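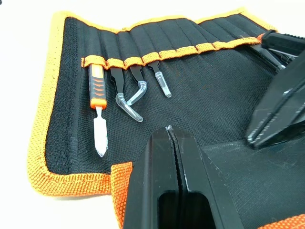 Our tool roll task has been our favorite thing to work on at Bitstead since June, and we finally have a gallery page to show for it! Every example we gather teaches the model a little more about slipping slim tools into snug elastic loops and getting them out again. The tweezers are the real stars. One pair is bent, one is hooked and one is straight, and with clear plastic tips over black fabric they give the model plenty to puzzle over. Santino Leiva picked the set, and he chose well.

**Pockets and straps.** Fabric is such a fun material to learn from. It creases, it bunches up, it slides when you wanted it to stay put, and a grasp that was perfect a minute ago suddenly needs a new angle.
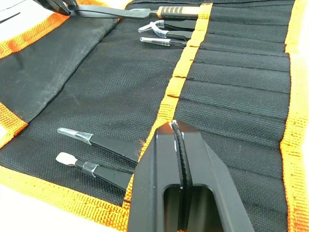 So we vary the starting layout as much as we can. Randi Moen keeps a list of 38 of them, and she and Onyekachi Ugwu swap places whenever a run of good examples starts to look too much alike (fresh hands, fresh habits). Slow, slightly clumsy episodes stay in as long as they end well. Kuo-hua Yip would happily talk to you for an hour about why the recoveries are the best part, and we'd pull up a chair.

**Two arms, one roll.** From up here you get the whole workspace, with an arm on either side of the roll and plenty of other things waiting on the rear table. We love how much the head view adds to the close-ups, especially when the edge of the fabric has to be held.

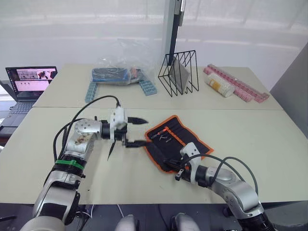
## What we're gathering next

- Closing the roll with the tools still in it
- Sorting tweezers by tip shape
- More layouts from Trygve Granström, who has over three pages of ideas

Page updated 1/11/23.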